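キッチンの作業台や書きもの机のまわりで、いちばん手を焼くのは何かと聞かれたら、私は迷わず「コード」と答えます。包丁も鍋も、しまう場所さえ決まればおとなしくしていてくれるのに、コードだけはいつのまにか増えて、からまって、ほこりをためこんでしまうんですよね。今回は、机の上に寝かせがちな電源タップを壁に掛けてしまう話を、少し長くなりますが書いておきます。

## 床置き・机置きをやめてみる

うちでは長いこと、タップは机の奥にころんと置きっぱなしでした。お茶をこぼしてひやっとしたのが2回。拭きそうじのたびに持ち上げて、また戻して、そのうち面倒になって拭かなくなる、という流れです(身に覚えのある方、きっといらっしゃいますよね)。

考えを変えるきっかけをくれたのは、以前Hulmeでお隣だったMervyn Wainwrightさんでした。台所の壁にタップが縦に掛けてあって、その下の天板がすっきりと広いのです。「ふきんが一気に通るでしょう」と、とても嬉しそうに見せてくださいました。帰ってすぐ、うちの机でも真似をしました。

## 掛ける前に見ておくこと

まず、タップの裏側を見てください。引っかけるための穴や溝があれば、フックに掛けられる見込みがあります。ないものを無理にひもで吊るのは、私はおすすめしません。見た目も落ち着かないし、抜き差しのたびにくるくる回って、そのうち腹が立ってきます。

つぎにフック。粘着式なら、パッケージの耐荷重をかならず確かめましょう。アダプターを挿すと思いのほか重くなりますし、抜くときには引っぱる力もかかります。私は、挿すもの全部をキッチンスケールにのせて量ってみて、その合計の2倍は支えられるものを選ぶようにしています。

- 壁は固くしぼった布で拭いて、しっかり乾かす
- 貼ったら手のひらで40秒、体重をのせるつもりで押さえる
- 説明書にある待ち時間が過ぎるまで、何も掛けない
- ざらざらした壁紙や、しっくいの壁は別の方法を考える

待ち時間はじれったいものですが、ここを急ぐと夜中に「ごとん」という音で起こされます。8月の蒸し暑い晩に、私は一度やりました。

## 高さとコードの向き

高さは、天板から5センチは空けておくと、ふきんも小さなほうきも楽に通ります。コンロや流しのそばは、もちろん避けてくださいね。水や油がかからない場所で、しかも手がすっと届くところ。そして、タップから出るコードは、突っぱらないように少しゆとりを残しておきます。ぴんと張っていると、何かの拍子に引っかけたとき、フックごと持っていかれてしまいます。

友人のLacey Rowbothamは、挿すものの順番まで決めています。毎日抜き差しするものが上、ほとんど触らないものが下。最初は几帳面だなあと笑って聞いていたのに、真似してみたらたいそう具合がよくて、今ではすっかり私のやり方のような顔をして人に勧めています。

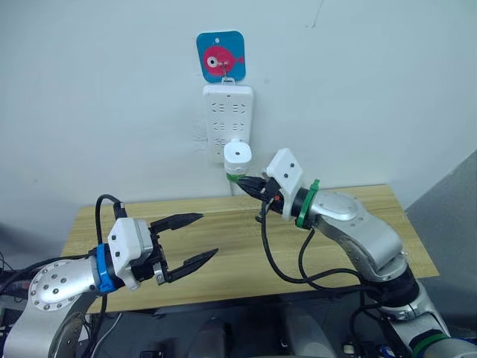
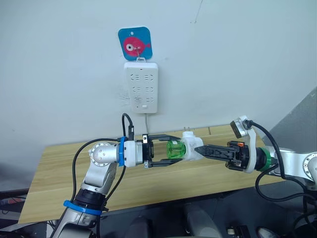 コードのことを気にしだすと、つぎは抜き差しのしかたが気になってきます。壁に掛けたタップは、机の上のタップのように寝かせたまま押さえておくことができないので、片手でぐいと引くと本体ごと浮いてしまうのです。もう片方の手を添えて、プラグの頭をまっすぐ持って引くこと。丸い筒型の白いアダプターがタップの下のほうに来ている一枚のように、かさのあるものは隣の差込口にかぶりやすいので、先に置き場所を決めてしまい、残りに細いプラグを割りふると収まりがよくなります。それから、フックは地味な透明のものばかり選ばなくてもいいと思うんです。青い台紙にピンクのお魚がついたフックなんて、掛けてあるだけでちょっと楽しいですし、子どもにも「お魚のところの電源ね」と言えば通じます。味気ない配線まわりだからこそ、こういうものをひとつ!

最後にお手入れのことも。月に一度、プラグを全部抜いて、乾いた布で差込口のまわりをから拭きします。タップをフックから外したついでに裏の壁も拭いて、フックの端が浮いていないか指でなぞってみてください。少しでも浮いていたら、押し直さずに新しいものへ貼り替えます。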